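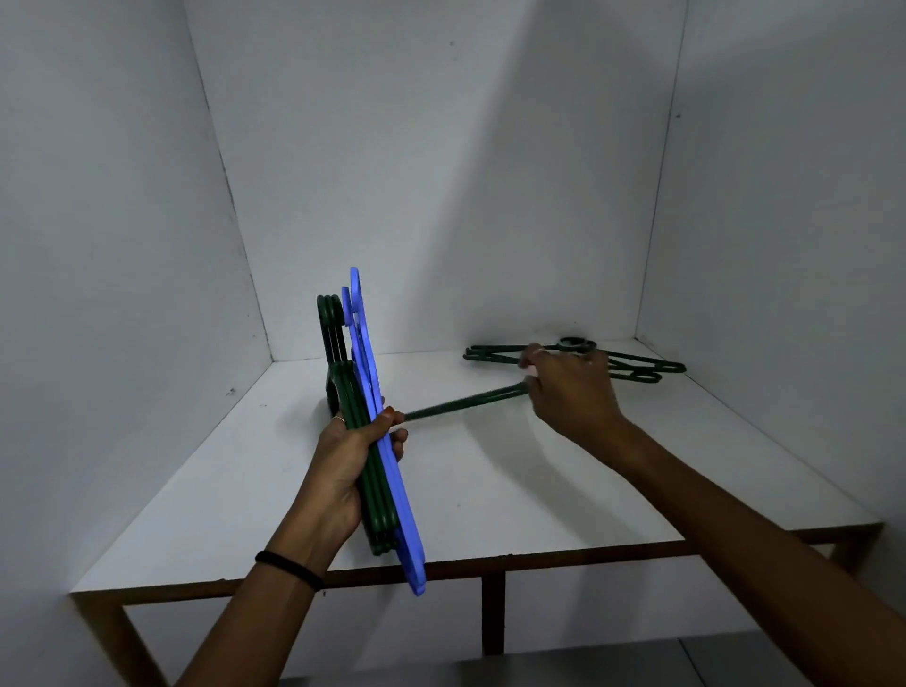 Vendula Gajdoš wrote that the arm is the cheap part now and people should stop costing projects as if it were 2012. She's right as far as it goes. You can lease a six-axis for less than a forklift. What you can't lease is the bit that deals with tangled hangers, and that is the job in our returns room.

For anyone joining at page 2: we sort hangers by colour, bundle them hooks up, then rehang shirts into display cabinets. All by hand. Management wants to know if a machine can take it over by October. My answer so far is no for the hanging and maybe for the sorting.

dray_horse

Sorting should be solved. Rigid plastic, two colours, known geometry. We ran a Ninard cell on something similar and it got through 2,576 hangers before anyone had to reset it.

tolerance_stack

Fed how? If they came off a rail already facing the same way, that's a different job from a heap.

dray_horse

Off a rail, yes. One at a time.

tolerance_stack

Then the rail did the work. Put the same cell in front of a tub and see what your number looks like. Two hangers with their hooks through each other read as one odd-shaped object to the vision system. It picks the odd-shaped object, the second one drops halfway and now you have a hanger on the floor and a fault light.

Vendula Gajdoš

The vision isn't as bad as that any more. Dark green on a pale bench segments well. I'd expect a current system to find the hook and the bottom bar on most picks. Where I agree is the bundling. Nesting the next hanger against a stack held in the other hand means moving the stack a little to meet it, and few two-arm controllers do that well at speed.

kiln_shelf

What's wrong with a slotted jig? Drop each hanger on a peg and strap the lot when it's full. You don't need a second hand at all.

tolerance_stack

Nothing wrong with it. We're building one. But a jig gets rid of the two-handed step by changing the process, and a person using the same jig will also be faster. You have to compare the machine against that person, and the quote never does.

Now the second half, the shirts. 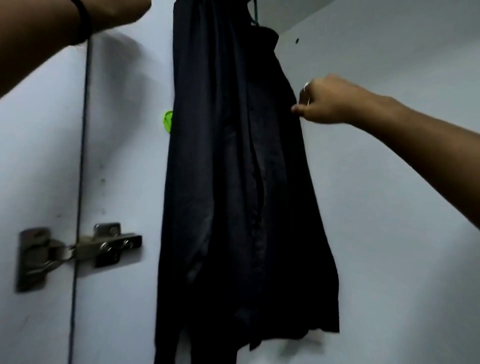 Cloth has no fixed shape, so the model you had at pick is out of date by the time you reach the rail. A dark, slightly glossy fabric makes it worse, as depth cameras return a lot of holes on it. The button placket nearly disappears as well, and that's the feature most planners want for finding the front. Then the hook has to go up over a rail while the other hand tugs the side straight. Our people do that without looking at the hook. Every demo I've been sent uses a pale, stiff shirt on an open rack with clear space on both sides. A cabinet has a door, hinges and a top panel in the way of your elbow joint.

dray_horse

Did you see the Flulla trial? They did cabinets.

tolerance_stack

I read the write-up. 454 shirts, one size, one fabric, doors taken off. No cycle time given, which I'd normally take to mean it was slow.

Vendula Gajdoš

Slow is not failure, though. If it runs overnight with the lights off I don't care whether a shirt takes 15 seconds or a minute and a half. The thread keeps measuring against a person's peak rate on a good morning. Measure against the shift you can't staff.

tolerance_stack

Fair, if it really runs unattended. At Dullow the night cell stopped in the small hours with a sleeve round the wrist joint and sat there until 6 am. The count for that night was poor.

kiln_shelf

What volume are you at? Under a certain number none of this matters.

tolerance_stack

About 2,000 garments a week, more before Christmas. Mixed sizes, mixed fabrics, some with the top button done up and some without.

kiln_shelf

Then I wouldn't automate the hanging at all. Do the jig, put a small arm on the hanger sort if you get a decent feeder, and leave the shirts.

Vendula Gajdoš

I'd still ask for a paid trial on the shirts. Send the vendor your worst fabric and a cabinet with the doors on, and write the unattended hours into the acceptance test. Oravec agreed to that for us on trousers, and we learned more in a fortnight than from a year of videos.

tolerance_stack

Did it pass?

Vendula Gajdoš

On hours, yes. On creasing, no. We kept the feeder and sent the rest back.

dray_horse

Which feeder was it? The vibrating bowl type, or the one with the inclined belt?

Vendula Gajdoš

Inclined belt. The bowl just knotted them tighter. I'll dig out the part number tonight and post it in the feeder thread.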